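Home | Desks | Shelving | Lamps | Clearance | Contact

Print this page | E-mail to a friend

Gronia desk, white

Reviewed for the shop by Agnes Amundsen

The maker calls the Gronia "a complete workspace." It's a desk. It has a flat top and an open cabinet section underneath, and the brochure spends a whole page on the second of those.

I doubt the claim that it goes together in 20 minutes. Two of us needed most of an afternoon, and the cam locks on the back panel had to be redone. Use your own screwdriver and leave the one in the bag alone.

"Scratch-proof" is also a stretch. A ceramic mug dragged across our floor model left a line that didn't wipe off. "Scratch-resistant, if you're careful" would be fair.

What I can't argue with is the cabinet. It's deep enough for binders, and with no door there's no hinge to fail. Jarmo Manninen in our warehouse has had returns on the Dirken for exactly that, and none so far on this one.

Ships in two boxes. Allow 9 working days. Matching shelving is sold separately, whatever the catalog cover suggests.
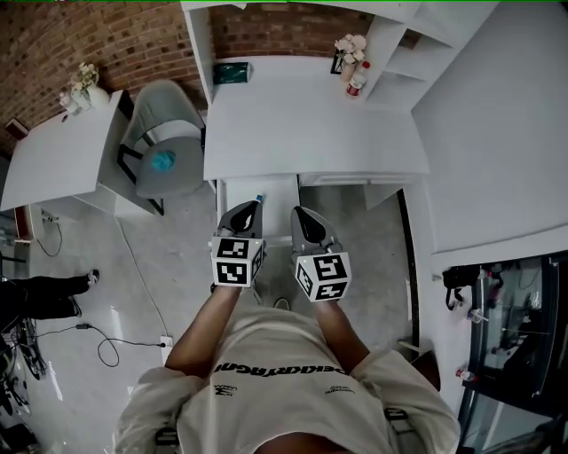 White desk with open lower cabinet, white shelving unit to the right.

Warranty is two years and doesn't cover the top.

Related items
Dirken desk with door
Surnby open shelving
Younis desk lamp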